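December, late in the evening

Today I did the work I was promising to myself since I moved to Grinville. I mean the clothes. For many weeks they lived in the suitcase and on the chair, and every morning I took one shirt from the bottom and five others fell on the floor. My mother would be ashamed of me, so I did not tell her when we talked.

I started after lunch with the bed, to have a big clean place for working. I put on the gray fitted sheet. I do not own an iron here and I decided I will not buy one only for sheets. I pulled the corners two times and then I let it be. The green checked cushion stayed on the bed, and the hangers I was moving from one place to another all afternoon. 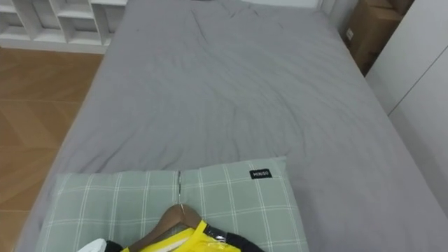

I made a rule for myself: if I did not wear it in the last winter and I do not miss it, it goes. The rule worked well for the socks and badly for everything else. I kept the blue sweater from Ustau although the elbow is thin. I kept also the long skirt, which I wear maybe one time in a year. But one full bag is standing now by the door, and this is already something. Viola Palumbo told me there is a place in Plustcombe that takes clothes and washes them before giving them to people. The bus there is 40 minutes. I will ask her if she wants to come with me, because she knows the street and I always get out one stop too early.

In the middle of the work I sat down and read old letters, which I found in the pocket of the suitcase. This was a mistake for the time – it was dark when I stood up – but I do not regret it. In one of them my aunt writes that a person should hang the clothes in the order of wearing and never by color. I tried it her way. First the work shirts, then the warm things, and at the end the things for fun. 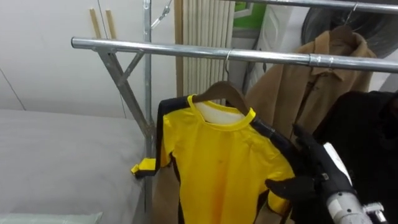

The yellow one I will keep, of course. I bought it for the costume evening in Pisharody and I laughed in it more than in any other clothes I have. It is too thin for this weather and I have no occasion in my calendar, but for it I do not apply the rule.

Tomorrow I must buy soap and more hangers, the wide kind, for the coats. Also I must write to my aunt. My back hurts a little from bending. The chair is free now, and I am sitting on it while I write.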